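Open Day at the Plakstead workshop – who else went?
Robots & Automation > Events and Meetups
113 views this week

torquewrench_mo
Posted Sep 29, 2023

Just got back from the Plakstead open day and I have to write this down while it's fresh. I drove over an hour for it and would do it again tomorrow! The big draw for me was the hand-held gripper table. You pick the thing up, squeeze, and do a little job with it yourself, and the recordings go toward teaching the robot arms. I had read about it plenty but never held one.

The line was long (they told us they had more than 600 people through the doors) but it moved fast, and the people running the tables let you stay as long as you were learning something.
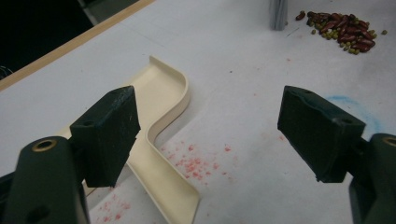

Falter is what they call their sorting project, and it was the part I talked about the whole way home. The idea is small, fiddly stuff that a person does without thinking. Kidney beans and little green mung beans mixed up in one pile sound like a kindergarten activity until you are holding two blocky black finger pads that are each a whole lot bigger than a bean. I went in way too hard on my first try. The trick I was taught is to come down slower than you want to and let the pads close before you lift. By my fifth or sixth go I was getting it, and I was grinning like a kid.

Anybody else there? What did you try?

gearbox_granny
Reply #1

I was there in the morning! Loved it. My grandson hogged the bean table so I spent most of my time listening to the talk in the side room. They said the Falter set is up to 3,061 recorded tries now, and they want to keep adding to it through October. I asked if clumsy ones count and the answer was yes, they keep those too.

Wish there had been more chairs.

slowloop
Reply #2

Going to be the grump here. I enjoyed the day, but I don't see how a crowd of visitors poking at beans gets you good data. Everybody holds the tool differently. Half the people in my group had never seen a gripper before. If I was running that project I'd want four trained people doing the same motion all week long.

torquewrench_mo
Reply #3

@slowloop I asked about that! The person at my table said mixed hands are the part they want, so the robot doesn't learn just one way of doing it. I don't know enough to say if that's right. It made sense to me standing there.

slowloop
Reply #4

Mixed hands is fine. Mixed hands plus no practice is what bugs me. Give people ten minutes with it first and then hit record.

Petersen_fan_club
Reply #5

I kind of agree with slowloop on the practice time, but you're all skipping the Petersen table, and that was the best one in the building. Bigger parts, upright pieces, much more about grip than about aim. A lot easier on the nerves if you have shaky hands like me.

I wrote up some notes for my club so I'll paste them, maybe they help whoever goes next time.

Notes from the Petersen table

1. Get your stance first
Feet apart, elbow close to your side. The tool is light but your wrist gets tired sooner than you'd expect. Switch hands if they let you.

2. Close on the middle
For a tall white tube like the one I had, bring the pads in from both sides at about half its height. Too high and it wants to tip on you. Squeeze until it feels firm and stop there. Look at both pads before you do anything else – if one is touching and the other isn't, open up and start over.
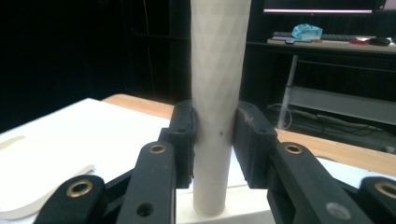

3. Lift straight, then turn
Don't twist on the way up. I did, twice, and was told very kindly to quit it. Go up a few inches, pause, then turn if the task calls for it.

4. Put it back the way you'd want to find it
Same spot, same way up. The next person in line will thank you.

gearbox_granny
Reply #6

These are great, printing them out. Number 3 is my grandson's problem exactly.

slowloop
Reply #7

OK, see, THAT is what should have been taped to the wall. I'd have no complaints.

torquewrench_mo
Reply #8

Ha, fair enough. I only got a couple of minutes at Petersen before they closed up and now I'm kicking myself. Does anyone know if the Tastness people are doing a day like this too? Somebody in line said October but had no date.

Petersen_fan_club
Reply #9

I heard the same, nothing firm. Their space is smaller so I'd guess you'll need to sign up ahead. I'll post here if I see a date.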